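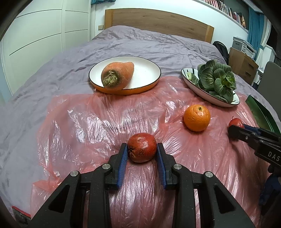
SORTING THE SHOP WHEN THERE'S NO TABLE - notes, v3, Cullano evening talk, August

20 mins max. Clock on the phone, not the wall one.

Opening. Ask who's got a kitchen worktop longer than their arm. Wait. Hands. Then say mine is a hob and a draining board, so the shop gets unpacked on the bed. Has been for years. Laugh here, hopefully, move on.

Point 1 - cover the bed. Plastic sheet, any colour, doesn't matter, goes over the duvet BEFORE the bags come in. Wipes down after. Crinkly is fine. Old towel works but carrots leave soil in it and then you're washing a towel. Don't do the shower curtain story, too long.

Point 2 - big things on plates first. Carrot, bok choy, anything with leaves. A plate each. Reason: leaves get squashed the minute an apple rolls at them and beds are never flat. Pomegranate can look after itself. Mandarins roll, apples roll worse.
(ask: what rolls furthest? somebody always says onions)

Point 3 - handle every piece once. Pick up, turn it, look at stem end, soft bits to one side, good ones in the box. Don't squeeze. Hold it like you'd hold an egg. I used to tip the whole bag in the fruit drawer and find the bad one a week later by smell. 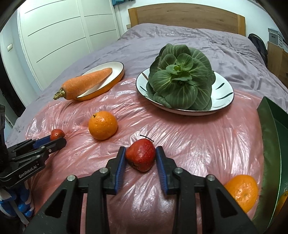 Liis Juška wrote to me after the spring talk that she'd tried all this and it fell apart at the leaves, because she washed the bok choy first and put it away damp and it was slime in three days. Her rule now is sort dry, wash when you cook. She's right, I've changed the handout. Also she says put the leaves away before the fruit as they suffer most from sitting out. Fair. I still do fruit first out of habit.

Point 4 - what goes with what. Keep short!! Apples give off the gas (ethylene, say it slowly, spell it if asked) and leaves go yellow near them. So bok choy never in with apples. Oranges fairly calm about it. Plums, eat them, don't store them. Ripe ones anyway.
Skip the chart if past 12 mins.

Point 5 - the box. Low sides, so you can see what's there without digging. Mine's from Raudsepp, had it ages, scratched to bits. Single layer if you can. Two layers and the bottom one gets forgoten. Fits under the bed frame or on top of the wardrobe, measure first, I didn't.
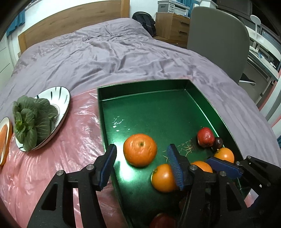

Biggest first, then small stuff in the gaps. Oranges make the walls, a plum tucks in beside an apple and stays put. Leave a bit of room or you bruise things getting your hand in. If it's full it's full, bowl for the rest, eat from the bowl first.

Point 6 - money bit. Only if they look awake. Kept a notebook of what I threw out, the scruffy one, bring it. Read out two lines, the pears and teh bag of spinach. No totals.

Questions likely:
- does the bed smell after? no. sheet off, window open.
- pets? shut the door
- flies - in August yes, so put it away the same evening
- where's the sheet from, Ásdís Hallgrímsson gave me a roll, don't know the shop, ask her, she's front row usually

Close: handouts by the door, 176 printed, take one for a neighbour. Thank Ásdís for teh room. Chairs back agianst the wall.

Bring: notebook, sheet, one apple, clicker, spare batteries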